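Trusto introduces Canell counter set for small kitchens
February
Press office, Trusto

Trusto has added a counter set named Canell to its kitchen range. The set is sold for worktops where food is prepared, served and cleared in the same place, and it covers the small items that tend to stay out between meals: a tub, a box, a cup for utensils, a tray and a board. It is available from this month through Carvalho shops and by mail order.

The working area assumed in the design is a square or near-square surface, used from the front, with a pale board in the middle.
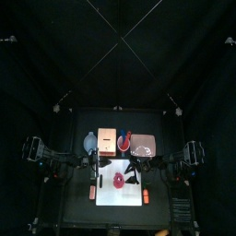

Page last changed: February, 16:50

Canell is laid out in two zones. The back zone is for storage and takes a single row of containers. The front zone is kept for the board. The containers may be placed in any order, but Trusto recommends that the utensil cup stands between two wider items, where it is less likely to be knocked when a tool is lifted out.

A short stainless steel cup is listed separately. It has straight sides and may be used on the board or on a textured mat, which gives a better grip than a bare white surface. The cup is intended for a single tool or a small portion of dry food. It is not suitable for the microwave. The outside is polished and will show finger marks, which can be removed with a damp cloth and a little washing-up liquid.
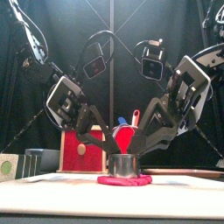 Layout and storage

The row needs a clear strip along the back of the worktop. At the left end is the light blue oval tub, which has a small tab at each end for lifting. The light-coloured box stands beside it and has a dark slot and, lower on the same face, a small hole. The cup for utensils comes next, and a square tray with rounded corners closes the row. The board sits forward of these and can be taken away for washing without moving them.
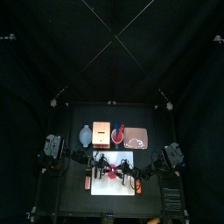 Care and supply

The tub, utensil cup and tray should be washed by hand in warm water and dried before they are put back. The box should be wiped only. Boards should be dried on edge and not left flat on a wet surface. Trusto does not recommend abrasive pads on any part of the range.

The first production run is 800 sets. Each carton holds one set and is packed without plastic film. Trade customers may order in lots of 18, and replacement parts will be kept for 36 months after a part is withdrawn. Carvalho will stock the set in nearly 50 shops.

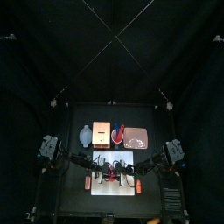 Trusto developed Canell alongside its Turkwood shelf range, and the two share the same depth so that a row can be moved from worktop to shelf as it stands. Trade customers who looked at early samples asked mainly for fewer matching colours, as items of one colour were harder to tell apart at the back of a deep worktop. The row therefore mixes them, with a light blue bowl at one end, a pink tray at the other, and red and blue utensils standing in the cup between. Further colours are under review. Sample requests should be sent to the Trusto press office, stating the delivery address and the number of sets required.

Filed under: Kitchen and Dining / Product News

Related releases
Turkwood shelf range: revised fixing instructions
Carvalho extends mail order to kitchen storage
Trusto replacement parts: how to order
Care sheet for stainless steel items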